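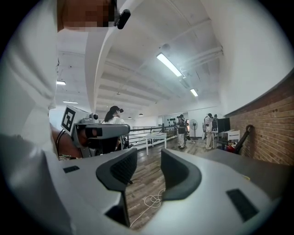
Reading time: 6 min

4. Stage names and the first year of a music career

4.1 What we wanted to learn

A stage name is often the first creative choice a musician makes in public, and it is made early, sometimes years before there is a song to go with it. Given how much fans enjoy talking about these names, we were surprised by how little had been written on what happens to an artist in the months after picking one. Most earlier work looks at famous performers and reads their names backward, from success. We wanted to start from the other end, with people who had just put out a first single and had almost no listeners yet.

Our material comes from Clirkix, a music-sharing site used mostly by unsigned singers, rappers and producers. The site lets an artist change the display name at any time and keeps the old one on the profile page, a small feature that turned out to be a gift for this kind of study. We collected 1,415 profiles whose first upload fell within the same December and followed each of them through the next year. Profiles run by bands, labels or cover-song channels were left out. So were those that never passed 500 plays, as their numbers jumped too much from week to week to be read with any confidence.

4.2 Sorting the names

We sorted every name into one of 6 groups: full legal name, first name only, last name only, altered legal name, invented word, and phrase. The altered group was the one we argued over the most, and we came to love it. It takes in dropped letters, swapped vowels, a nickname joined to half of a family name, a grandmother's name in place of one's own, and names typed in capitals with nothing else changed. Is a name in capitals a different name? We went back and forth on this and decided that it is, provided that the artist uses the capitals on the cover art as well as on the profile. On the site, the capitals alone were enough to make friends and family write comments such as "who is this and what did you do with my cousin".

Two coders sorted the whole set separately and then met to settle the cases where they differed. Most of these fell between "altered legal name" and "invented word". A short word that looks invented may be a childhood nickname, and the profile text doesn't always say so. When the artist's own biography explained the name, we followed the biography. When it didn't, we sorted by looks alone and marked the case as unclear. All of the comparisons below were run with and without the unclear cases, and the direction of the findings did not change.

4.3 Interviews

Play counts say very little about why a person chose to be called one thing and not another, so we also talked to 20 of the artists by phone. We picked them to cover all of the groups and both of the towns where the site has its largest user base, Dikano and Belkadi. Each call began with the same request: tell us about the day you picked the name. After that we let people go where they liked, and they went to wonderful places — school talent shows, church choirs, a misprinted poster that an artist liked better than the right spelling.

Several of the people we spoke to had a parent or older sibling already working in music, film or radio. We had expected this group to lean on the family name. Many did the opposite. One singer told us she had taken a single invented word so that "the first listen would be about the song", and that she only felt free to mention her father in public once the second single had found its own crowd. Another kept the family name but moved it to the front, a change so slight that we would have missed it without the call. He saw it as a complete break! This is a good reminder that the size of a change on the page tells us little about its size for the person making it.

4.4 What we found

Artists in the altered group gained returning listeners more steadily than those in any other group. The gap was small in the first few months and wider by the end of the year. Phrases did well at the start, with strong early plays, and then leveled off. Full legal names were the slowest to pick up listeners but also the least likely to be changed, and the artists who kept them often had a following offline already, through choirs and wedding bands in particular.

Name changes themselves were the liveliest part of the data. A change made before the second release seemed to cost an artist very little. A change made later was usually followed by a dip, and listeners left comments asking where the old profile had gone. The dip was milder when the artist announced the new name inside a song or in a short video, and we think this deserves a study of its own.

Figure 1. Two-finger gripper with its curved pads open, above a wooden plank floor.

4.5 Limits

Clirkix pushes new uploads to people living near the artist, so early plays partly measure how many neighbors a musician has. We could not remove this effect fully. A second site, Plokum, sorts new music by genre and would make a fine comparison, though it does not store old display names and a researcher would need to record them as they change. Our interviews also lean toward artists who were pleased with their names and happy to talk about them. Those who gave up on a name, or on music, rarely wrote back to us, and their side of the story is still missing here.

Related items
Family names and first auditions: a survey of young stage actors
How listeners in Belkadi find local music
Cover art and capital letters on Clirkix
Genre tags on Plokum and who picks them
From choir to studio: singers in Dikano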